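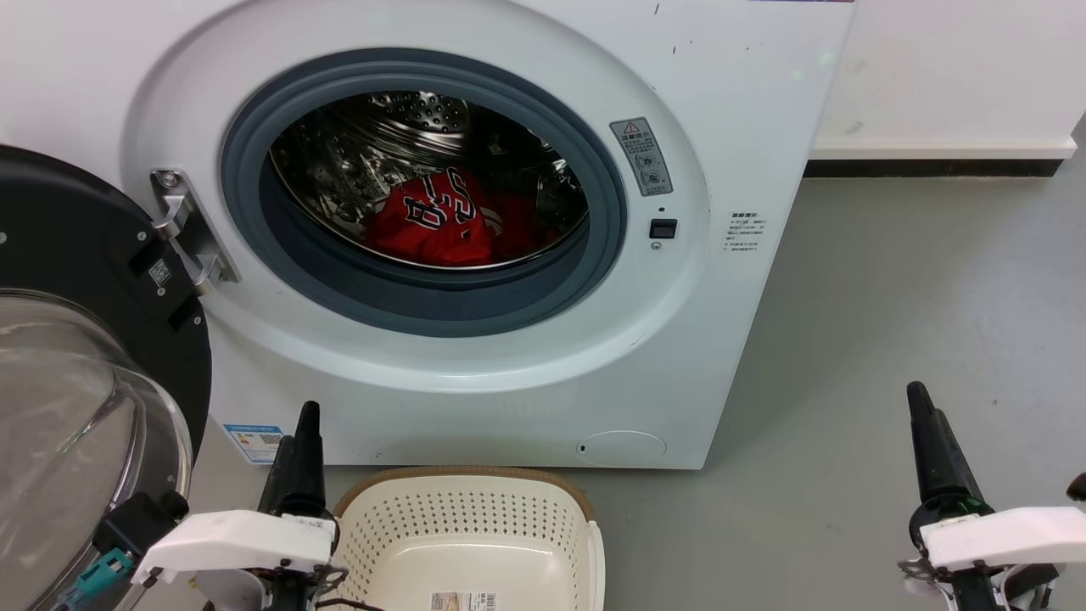

Red jersey in the drum, basket standing by.

December, a little before 10 at night

Laundry. I had meant to write about something else tonight, but I have done very little else, so laundry it is.

Bent's jersey got a load all to itself. I know what that costs in water and I know what my mother would say about it. But the last time something red went in with company I spent the spring wearing pink undershirts, and Bent spent it telling people I had chosen them. So the jersey travels alone now, like a minor royal.

He dropped it off this afternoon in a grocery bag with the handles knotted, the way you would hand over something you had found on a beach. Bent Ragnarsson is 53 years old and plays for Skullorden, a team that has lost to every gym in the district and once, by forfeit, to a gym that was closed. His own washer has been making the noise since October. He won't call anyone about the noise. He would like it to be understood that the noise is under observation.

The basket is new. Oddur picked it out on the grounds that the old one was "depressing," which it was, having lost one handle and most of a side. This one is cream with little holes all over and a woven rim, and it is much too nice for socks. I still haven't peeled the label off. I tried one corner with a thumbnail, saw what kind of evening that would turn into, and put it down again on the floor in front of the machine, where it looks like it's waiting to be fed.

Things I noticed while down there on my knees, in no order. The floor has specks on it, and I swept it this morning. There are scuffs up in the top right corner of the washer that I blame on the movers, although I was one of the movers. And I still can't read the stickers. Three years with this machine and all the instructions are in Chinese, so what I know of it I know from the red triangle and the two little round pictures, plus trial and error. Oddur offered to translate the whole lot with her phone. I said I'd rather keep some mystery in the relationship. She said that was how we got the pink undershirts.

Then there's the filter. The round cover at the bottom with the slot in it has been looking at me since summer. You are supposed to open it every so often and deal with whatever is living behind it. I put a towel on the floor for this purpose in August, and then used the towel for something else. Tomorrow, maybe. Bent's noise is probably a filter, come to think of it, and I could tell him so, but then he'd ask when I last did mine.

Spent 20 minutes looking for the stain spray and found it under the bathroom sink behind the Landunell catalog, which I then read, standing up, all the way through to garden furniture. We don't have a garden.

Supper was soup. Oddur called during it to ask whether I'd turned the jersey inside out to save the numbers. I said of course. Then I went and stood in front of the washer for a bit with my spoon.

Must remember: milk, stamps, call the dentist back, give Bent his bag. He'll want the bag.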